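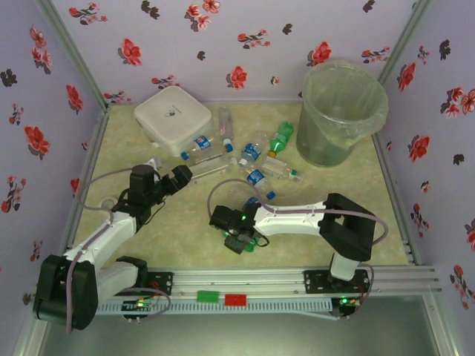

Clear plastic bottle on a marbled surface, flowered panels behind.

Cluton Rebound Trainer, 46-inch
Sold by Drurnell Court Supply

Every rebound trainer on the market promises to make you a better shooter. We doubt it, and we sell them. What a rebound trainer does is send the ball back so that you spend less of your hour chasing it into the bleachers. If your elbow flies out on every shot, you will now get to practice that more often.

With that said, the Cluton is the one we keep in stock. We dropped the Flivent last August after too many of them came back with torn net loops, and the Barrera costs more for a frame we couldn't tell apart from this one once the stickers were off.

What it is
A steel frame with a knotted net, set on a wide base. The net is 46 inches across and tilts to three positions. The low tilt gives you a bounce pass, the middle one a chest pass. The high one is supposed to give you a lob, and it does if you throw hard enough. Younger kids mostly won't.

Specs
Net width: 46 inches
Weight without sand: 51 pounds
Folded depth: 26 inches
Frame: powder-coated steel
Use: indoor or covered outdoor
Assembly: two people, one wrench (included)

What Cluton says, and what we think
"Game-speed returns." Off a firm throw from the free throw line, fairly quick. From the corner the ball comes back at an angle and you will be reaching for it.

"Sets up in minutes." Taras Pasichnyk in our warehouse has built more of these than anyone and he still needs most of half an hour. The printed steps put the crossbar on before the side bolts. Do the side bolts first.

"Silent wheels." They roll fine on hardwood. They are not silent.

"All-weather net." We would bring it in. The cord is decent, but the clips holding it to the frame are plain metal and we have seen rust on them after one wet season.

Who should skip it
If you already have a partner to pass with, save your money. The same goes for a driveway with any slope to it, even with the base full. Quyên Nghiêm, who coaches a girls' travel team and bought two, told us she uses hers for passing drills and hardly ever for shooting. That sounds right to us.

In the box
Frame in four sections, net, 26 clips, two wheels, wrench, instructions. Sand is not included. Buy the cheap bagged kind at any hardware store - play sand pours easier.

Returns
Unbuilt and in the box, full refund less shipping. Built, we take it back for store credit if nothing is bent. Replacement nets and clips are sold separately, and we stock both.

Price and stock last checked Friday, October 6, 2023.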